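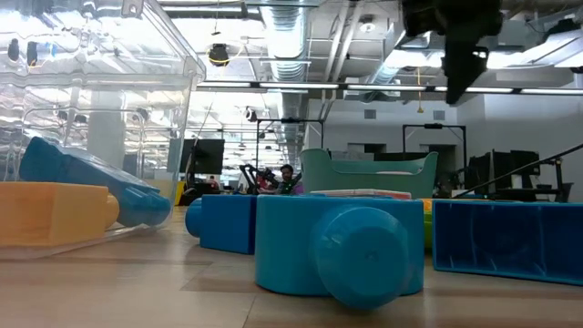
Trail Talk > Sleep Systems

Quilt or bag for the Clestus Traverse in September?

Started 7/31/26

wetsocks_again
I have the Clestus Traverse booked for the second half of September, 4 nights, going north to south because that's the direction the shuttle company felt like driving. My current bag is a synthetic thing I bought in college. It weighs as much as a decent dog and packs down to the size of a slightly smaller dog.

I've been looking at the Somolero quilt, the 25 degree one. Everyone who owns a quilt seems very happy about it and would like me to know. I'm a side sleeper who rolls over a lot. I'd be pairing it with a Flelleck pad, the older insulated model with the green valve, which has never let me down apart from the night it let me down.

Is a quilt a dumb idea for that route at that time of year? Highest camp is the one by the tarn.

ridgelinerick
Quilt owner here, and yes, I would like you to know.

I've used the Somolero for a few seasons including one late September up there. It was fine. Use the pad straps. People leave them in the stuff sack to save weight and then write long reviews about drafts. If you run the straps under the pad and clip both edges you can roll over inside it and the thing mostly stays put.

What I would change is the hood situation, meaning there isn't one. Bring a real hat, one that stays on. I woke up at the tarn with my hat somewhere around my knees and my ears reconsidering their relationship with me.

moss_on_north_side
I'm going to be the other opinion. I had a quilt for one summer and sold it to a friend, who has since sold it to someone he likes less.

Side sleepers who roll over are the exact group that shouldn't buy one for shoulder season. Every time you turn, your hip lifts an edge and you get a little letter from the outside world. In July, who cares. At the tarn in September the wind comes straight down the notch and it reads your mail too.

Get a bag with a full zip. You can open it up like a quilt on the warm nights and close it on the bad one. There is always a bad one.

ridgelinerick
Did you use the straps?

moss_on_north_side
I used the straps.

ridgelinerick
Both of them?

moss_on_north_side
I used both of the straps, Rick.

pastalunch
Can we talk about the 25 degrees for a second. Is that the comfort number or the limit number? On Somolero's site I could only find one number and no mention of which it was. With a lot of cottage quilts it's the temperature at which an unusually cheerful man did not die.

I take whatever's printed and mentally move it up a notch. If the forecast is for frost I'd want the warmer version or a puffy jacket inside.

wetsocks_again
I emailed them. The reply was "our 25 is a true 25," and then a discount code, so I now know a true 25 is cheaper before the end of the month.

pastalunch
A true 25! Well that settles it, they put "true" in front.

hobnail
Nobody's asked about your shelter. If you're in a double wall tent with some fabric down low, drafts are a much smaller deal and I'd take the quilt and be happy. Under a tarp at that camp I'd want a bag. I've done the Clestus both ways and the night under the tarp was one of my longer ones. I learned a lot about the stars.

Also, which pad size? A quilt on a regular width pad is tight for side sleepers because your knees hang over and pull the edge up with them. The wide Flelleck helps more than any amount of strap fiddling.

wetsocks_again
Tent is an Iwasaki solo, the double wall one. Inner is solid fabric to somewhere near shoulder height when I'm lying down, mesh above that. Pad is regular width. I can feel my knees leaving it as I type this.

hobnail
Then you're most of the way there. The Iwasaki holds heat pretty well if you keep the vent cracked instead of wide open. Don't shut it completely, you'll get rained on from the inside. Wide pad if you can stand the extra ounces.

longwayround
I'll disagree with hobnail on the pad, politely, as he has a truck and I sometimes need a ride. The wide Flelleck doesn't lie flat in the Iwasaki solo. It'll go in, but it rides up against the wall at the foot end, and now the foot of your quilt is pressed against a damp wall all night. I tried it in my own living room first and again on the trail, because I apparently needed to be told twice.

Regular pad, bigger quilt. Somolero does a wide cut for a small upcharge. More fabric to tuck under your knees, and no fight with the tent.

hobnail
Fair. Mine's the two person Iwasaki. I forgot they'd shrunk the floor on the solo. Ride offer is under review.

ultra_lyte_larry
If you're carrying a double wall tent and an insulated pad I'm not sure why we're discussing weight at all. I did the Clestus with a bivy, a half length foam pad, and a down jacket with a drawstring at the bottom that I put my legs in.

moss_on_north_side
How did you sleep?

ultra_lyte_larry
Sleep is a separate question.

pastalunch
This should be pinned.

ridgelinerick
Back to the original post for a moment. The tarn isn't mandatory. There's a flat bench in the trees 2,000 feet lower on the west side, past the second creek crossing, and it's a different climate down there. You lose the sunrise and gain a night's sleep. If you go north to south it makes the next day's climb longer but you'd be doing it warm.

Water's a short walk back to the creek. Hang your food, there are mice with ambitions.

wetsocks_again
I hadn't seen that on the map. Is that the spot with the old sign frame and no sign?

ridgelinerick
That's it. Go past the sign frame, there's a better site beyond it that doesn't slope.

moss_on_north_side
I would like it noted that the pro-quilt plan now involves a wider quilt, a warmer jacket, a real hat, and relocating the camp.

ridgelinerick
Noted. Still lighter than your bag.

moss_on_north_side
My bag has a hood, and it's attached.

snackpocket
Lurker, first post. Has the OP considered renting? The outfitter in the town at the south end had quilts and bags on the rental wall last year. You could take a quilt on a local overnighter before the big trip and find out in the safety of being able to go home. I did that in my backyard. I came in at 2 in the morning, and my wife had locked the door, but I had my answer.

hobnail
Best advice in the thread and it's from the person with one post.

wetsocks_again
OK, where I've landed: I'm borrowing a quilt from someone at work for a night at the reservoir before I spend anything. If I survive the knees, I'm getting the Somolero in the wide cut, keeping the regular Flelleck, and camping on Rick's bench. If I don't, I'll buy a bag and moss gets to be unbearable.

Will have to let the discount code go. The true 25 will cost me full price.

moss_on_north_side
I've been practicing.

pastalunch
They'll send you another code. They have sent me one every week since I abandoned a cart in there, and all I had in it was a stuff sack.

longwayround
Take your own pad to the reservoir, OP, and pitch the Iwasaki too, even if it's a nice night. Otherwise you're testing somebody else's setup. And check that green valve.

wetsocks_again
What about the green valve

longwayround
Just check it.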